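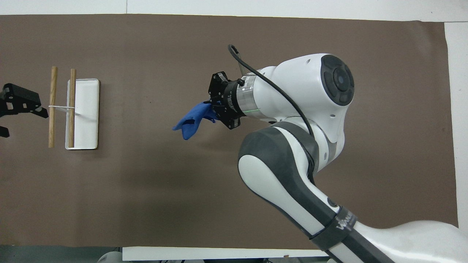
Catalina Mansilla
9 March 2024

Open day at Felport. Paid 3 quid to park so I could watch a pair of white arms deal with a blue cloth, a job I do at home for nothing and with less applause. Milovan asked the young man from Nistor what it all cost and got a leaflet. I stood there far longer than I meant to, willing it on like a horse.
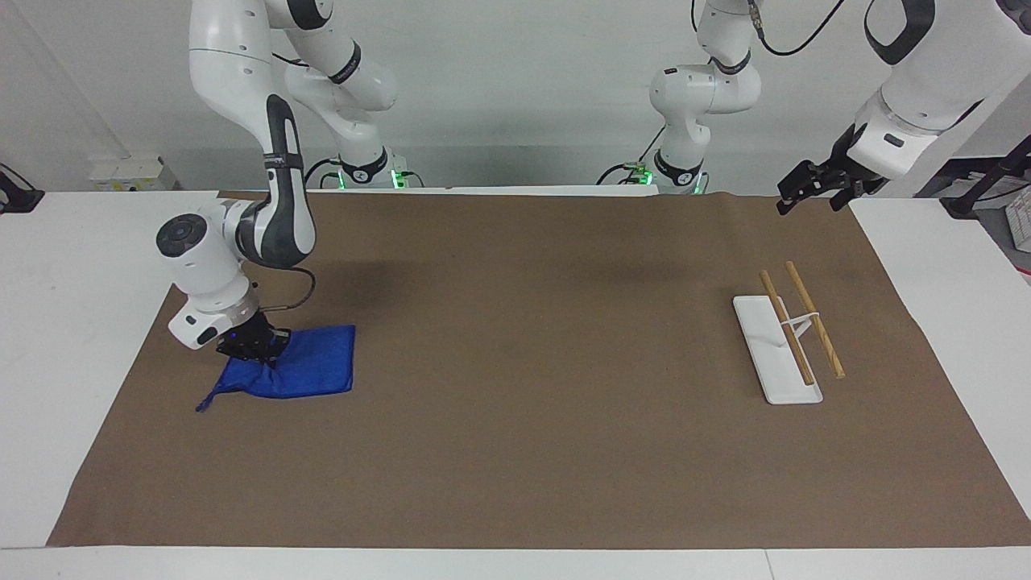 One arm on the cloth, the other waiting its turn.

Tea was 70p and stewed. Came home and left the washing-up.

© Catalina Mansilla | Back to top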